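Allico Lab Notes
Jun 29, 2020, posted by the Allico account

1/ We have a result. It is a modest result, and it concerns opening the door of a toaster oven in simulation. Please contain yourselves.

2/ Background: our policy, Morsy, learns from demonstrations. The usual recipe is to collect a great many, train for a weekend, and then watch the arm miss the handle by the width of a finger.

3/ We had 359 demonstrations. We threw out 300 at random and trained on what was left, mostly to have a sad bar at the left of the chart.

4/ The sad bar was not very sad. So we spent a fortnight looking for the bug. We found two bugs. Fixing them made the sad bar slightly taller, to general irritation.

5/ What seems to matter is how much the clutter on the table changes between demos. Norolura, our scene shuffler, moves the vegetables and crockery about and turns the oven. The arm then has to look for the handle instead of remembering where it was last time.

6/ With the shuffler off, Morsy learns one beautiful motion and performs it at whatever happens to be there. I have worked with people like this.

7/ Test set: 121 layouts it had never met. Trained on the small shuffled set, it opened the door in all but 39. Trained on the full set with no shuffling, it failed on more than half.

8/ The hard part is the last few centimetres. The handle is a thin bar and the fingers have to arrive either side of it. The approach looks like this, with a potato and a sweet potato as bystanders:
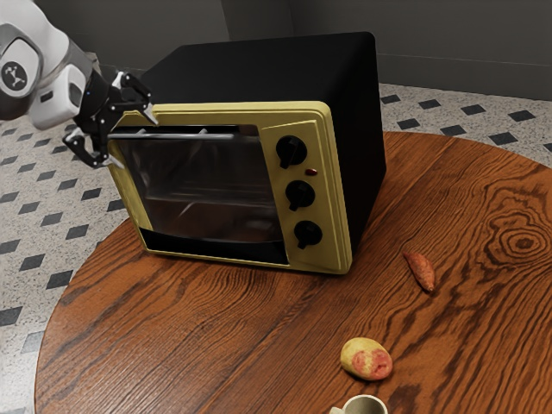 9/ Caveats. One oven model, one arm, one table. Shiny handles do worse than dull ones and we don't know why. Nothing here has been near a real kitchen.

10/ Next, in July: drawers, on the Brodow benchmark. Drawers are worse. Code goes up once I have renamed the folder called "final_final_useThis".

Recent posts
Why our simulated mug kept falling through the floor
Norolura 0.3: what changed
Reading your own loss curves without crying

Contact | © Allico | Back to top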